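How to Get Hard Water Scale Off a Stainless Steel Sink

If you live anywhere with hard water you know the chalky white film I'm talking about. It creeps in around the faucet base first, then the drain, and before long the whole basin looks tired. I moved to Ballthorpe from a soft-water town and could not believe how fast it built up! The good news is that scale is one of the easiest kitchen problems to fix, and most of the work is waiting.

What you need

White vinegar, the cheap kind
Baking soda
Dish soap
Two soft sponges and an old toothbrush
Paper towels or thin rags
A dry microfiber cloth
A few drops of mineral or olive oil (optional)

Leave the steel wool in the garage. It scratches the finish and can leave bits of iron behind that rust in little orange dots. And never use bleach along with vinegar. The two together give off chlorine gas, so if you cleaned with bleach earlier, rinse everything very well and do this another day.

Step 1. Wash first

Get the grease off with hot water and dish soap. Vinegar can't reach scale through a layer of bacon fat, and I skipped this step for years and wondered why I had patchy results. Rinse well.

Step 2. Find the grain

Brushed stainless has fine lines running one way. Look at it from the side with a light on and they show right up. All your wiping should go along those lines, from now until you're done.

Step 3. Soak

Mix equal parts vinegar and warm water, soak your paper towels in it, and press them flat over the crusty spots. Push out the air bubbles so they cling to the walls. Fifteen minutes is enough for a light film. Thick crust may want a second round with fresh towels, which beats leaving one batch on for hours. Keep vinegar off marble or limestone counters, because it will etch them, and go easy around brass or specially coated faucets.

Step 4. Scrub (gently!)

Peel off the towels, rinse, then sprinkle baking soda over the damp steel. Rub with a soft sponge along the grain. You'll feel the surface go from gritty to slick under your fingers, and I love this part way more than a grown adult should. Use the toothbrush around the drain ring and in the corners. 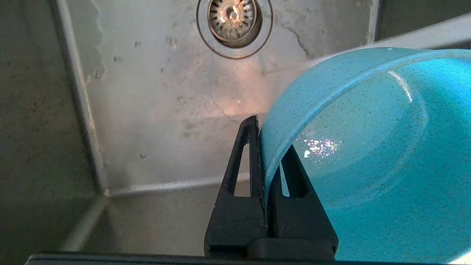
Once the basin feels smooth all over, rinse it from the top down until no white streaks are left. Baking soda hides well on wet metal and only shows up later as a haze, so rinse one more time than you think you need to.

Step 5. Dry and shine

Dry the whole thing with the microfiber cloth. If you like a bit of glow, put two or three drops of oil on a clean corner and buff it along the grain. A little goes a long way, and too much turns sticky.

Keeping it that way

A ten-second wipe after the evening dishes does more than any cleaner I've tried. Scale is what's left when the water dries, so a dry sink hardly gets any. Lift out rubber mats overnight too, as they trap water underneath.

My own sink went in back in 1968, with the house, and it still comes up beautifully. I do the full soak once a month and the quick wipe most nights, plus a bit of vinegar on the faucet aerator whenever the spray starts going sideways.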